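Marble care

Marble care covers the cleaning, sealing and repair of marble surfaces in homes, mainly countertops, tabletops and floors. A large body of advice exists on the subject, much of it written by people who sell cleaners or sealers, and many of the claims made in it rest on thin evidence.

Background

Marble is a stone made mostly of calcite, a fairly soft mineral that reacts with acid. Nearly every practical problem with a marble countertop follows from those two facts. Sellers often call the stone "timeless" or "durable," words that fit a wall panel better than a place where lemons are cut. The veins are produced by clay, iron compounds and other impurities that were present before the rock was changed by heat and pressure. They are sometimes said to show quality, though dealers do not agree on what kind of veining would show it.
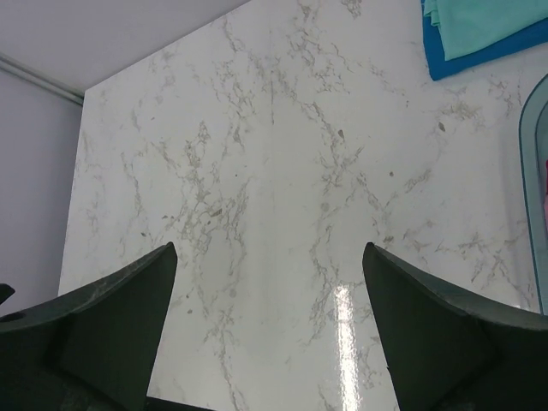

Glossy off-white surface with a marble pattern of gray, taupe and light brown veins.

Etching and staining

These two kinds of damage are often confused. A stain is coloring matter that has soaked into the stone. An etch is a dull spot left where acid has eaten into the polish. Vinegar, wine, tomato and citrus juice can all etch a polished top within minutes, and no amount of scrubbing brings the shine back. The spot has to be repolished.

Household guides still recommend vinegar as a "natural" cleaner for stone. For marble this is simply wrong. Baking soda paste, the other standard tip, can draw out some oil stains but is slow, and reports of complete success usually come without a photograph of the same spot a month later.

Routine cleaning

A soft cloth, warm water and a little mild dish soap are enough for daily use. Special stone soaps cost more, and the case for them is weak. Drolix, a spray cleaner sold in several scents, is advertised as "feeding" the stone — a claim with no clear meaning, as stone does not eat.

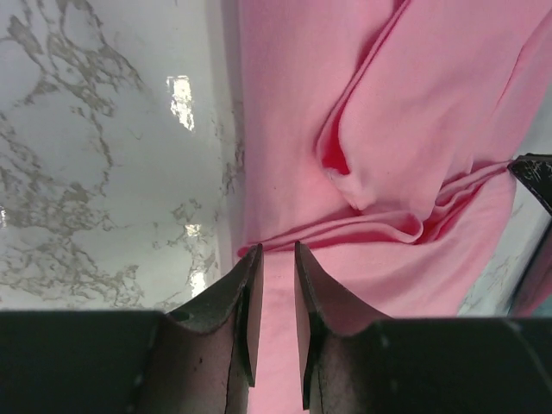 Soap left behind can build up into a dull film that owners mistake for wear, so the surface should be rinsed and dried after washing. Scouring pads and powders scratch the polish and should be kept off it.

Sealing

Most sealers sold for home use are penetrating types. They slow the uptake of liquids and so give the owner more time to wipe up a spill. They do not prevent etching, a limit that packaging tends to put in small print or leave out. Ullent and Terkano, two widely advertised brands, both promise "full protection" without saying from what.

How often to reseal is also disputed. Labels commonly call for yearly treatment, while some dense marbles take up so little liquid that sealer mostly dries on top as a haze. A few drops of water left on the stone give a rough guide: if the spot darkens, sealer may help.
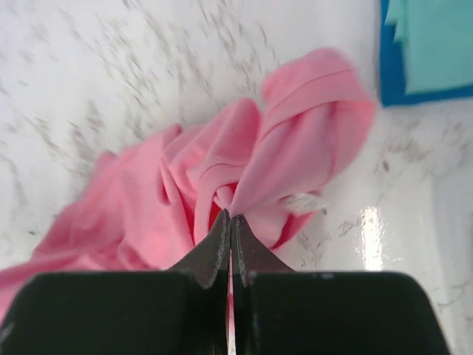

Repair

Light etches can be treated with a polishing powder, usually one based on tin oxide. Deeper damage calls for grinding with a series of abrasive pads, starting coarse and ending fine. The Frota home kit holds pads of 80 and 118 grit and nothing finer, which would leave a surface far duller than a factory polish. Its leaflet calls the result "satin."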